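Bun Presentation for a Small Sandwich Assembly Station
Final project report, Food Process Equipment, Group 5
Issa Bataineh and Angus Ruddock

1. Background

The Dabbas snack counter sells burgers made to order from a short menu. Filling and wrapping are done at one bench, and the slowest manual step is separating the bun and getting both halves ready for filling. Our task was to look at how sliced buns can be held so that the crown and the heel can each be picked up without crushing the crumb. The work started in July with a visit to the counter and continued in the teaching kitchen through the fall term.

2. Requirements

The following requirements were agreed with the course staff:

The bun halves must be held without pressure on the crown.
The parts that touch bread must come off the bench for washing.
A person must be able to see the bread from the working side.
The layout must fit on a standard prep table next to the wrapping area.

No requirement was set for speed. The counter asked only that the new layout not be slower than the present one.

3. Materials

Seeded buns were bought sliced from the same supplier the counter uses. They were kept closed in the bag until needed, as cut faces dry out quickly and then shed more crumbs. Two layouts were compared. The first, called Farkosel in our notes, keeps the halves flat in a shallow tray. The second, called Evisness, stands them on edge.

Flat storage is simple and needs few parts. Its weak point is access. The fingers have to go under the bread, and a soft heel folds when lifted from one side. Standing the halves on edge leaves both faces open, but the bread needs support near the cut face or it leans and slides.

4. Method

Each layout was tried with 12 buns on the first day and 14 on the second. After each bun we checked for torn edges, dents in the crown, and seeds lost to the table. The table was wiped between layouts and left alone within a layout, so that the crumbs could be compared at the end. Both authors graded each bun separately and then settled any difference by looking at it again.

5. Bench layout

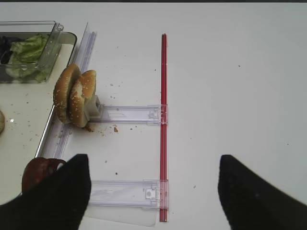

Teaching Kitchen, Sunday, December 13, 2020

With the seeded halves on edge, the clear plastic brackets clip onto the red rod and a gray-white plastic piece sits against a cut face. The pale interior is torn along one side. Crumbs show up well on the white tabletop, which made the comparison easier, but they also collect in ridged plastic and have to be brushed out before washing.

6. Results and discussion

Dents in the crown were less common with the halves on edge. Torn edges were seen in both layouts and seem to depend more on how the bun was sliced than on how it was held. Seed loss was similar. The flat tray was quicker to load, and a new user needed no instruction for it.

Clear plastic met the visibility requirement, although clear parts are easy to overlook on a white surface. Colored parts at the clip points would help when putting the layout back together after washing.

7. Further work

The trials used plain bread only. Toasted cut faces should be tested next, along with a larger bun size. The gap between supports was set by hand and should be given fixed positions. Cleaning time was not measured and should be included in any later comparison.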